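Section 4: Clearing and Making Up the Guest Bed

Before you start

I've stayed on top of the guest rooms at Gokedstead long enough to know that the bed is where everything ends up. Coats, bags, the blanket from the sofa, the other blanket from the sofa. So this part of the guide begins with a full bed and works down to the sheet, and if yours is already bare you can skip to step 6 and feel smug about it!

You'll need:
A laundry bin or a big tote
A clean fitted sheet and a flat sheet
Two pillowcases
A lint roller (the sticky kind, the reusable ones drive me crazy)
A free chair or a stretch of clean floor

Allow 50 minutes the first time. I'm faster now, but I also cut corners that I'm not going to write down.

Clearing the bed

1. Open the window and the curtains. If it's June or later, open the door too and get some air moving through.

2. Take off anything with a zipper or a strap first. These are the things that snag, and a zipper pull caught in fleece is a miserable little job to undo. Lift the item straight up with both hands. Don't drag it across the sheet.

3. Check every pocket. I once washed a full pack of gum and a train ticket to Toledo, and the gum won. 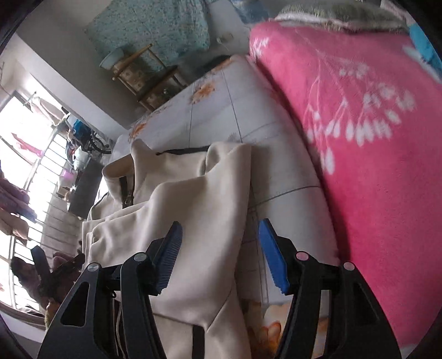

Wenche Wallin

With a soft beige piece like the one on the flowered sheet, I close the zipper all the way, tuck the black straps inside, and fold it in thirds. Then it goes on the chair. If it's been lying crumpled for a while, give it one good shake before you fold – the creases mostly drop out by themselves and you won't have to iron anything.

4. Move the blankets next, one at a time. The bright pink fleece gets folded in half lengthwise and then rolled. I used to stack it flat, but it slid off the shelf every single time somebody closed the closet door. Rolled, it stays where you put it (and the white dandelions look nice on the end of the roll, which I enjoy more than I should).

5. Shaggy blankets like the gray-beige one should be shaken outdoors and folded loosely, pile side in. Give them the top shelf with nothing on them.

Caution: Don't wash the fleece and the shaggy blanket together. Remedios Urquijo tried it in our first season and we were picking fuzz off the pink one for weeks. Wash each alone on cool, and skip the fabric softener.

Note: The turquoise hanging behind the bed stays up for all of this. Run the lint roller down it when you're finished, top to bottom, and let it be.

Making it up again

6. Strip the sheet from the corners in toward the middle, so the crumbs and lint stay inside the bundle. Straight into the bin.

7. Put the clean fitted sheet on. Start with the two corners by the wall while you can still lean in comfortably, then come back around to the near side.

8. Lay the flat sheet with the printed side down. When you turn the top edge back, the flowers face up. Telmo Collado thinks this is fussy. Telmo Collado also sleeps on a bare mattress pad when he visits, so take that as you like.

9. Leave a turn-back of 6 inches at the head and tuck the foot in firmly. I leave the sides loose.

10. Pillows on, open ends of the cases facing away from the door.

11. Put one blanket back across the foot of the bed. One! The rest live in the closet, and guests can go get them.

The small stool

Use the little wooden stool for a book or a folded towel. Please don't stand on it to reach the top shelf. The step stool for that is in the hall closet, behind the ironing board, and it's marked with a strip of red tape on the side.

If something's left behind

Put it in a paper bag, write the room on the front, and leave it on the hall bench. We hold things for 60 days. Unai Escobar keeps the list, so tell him what's in the bag and when you found it.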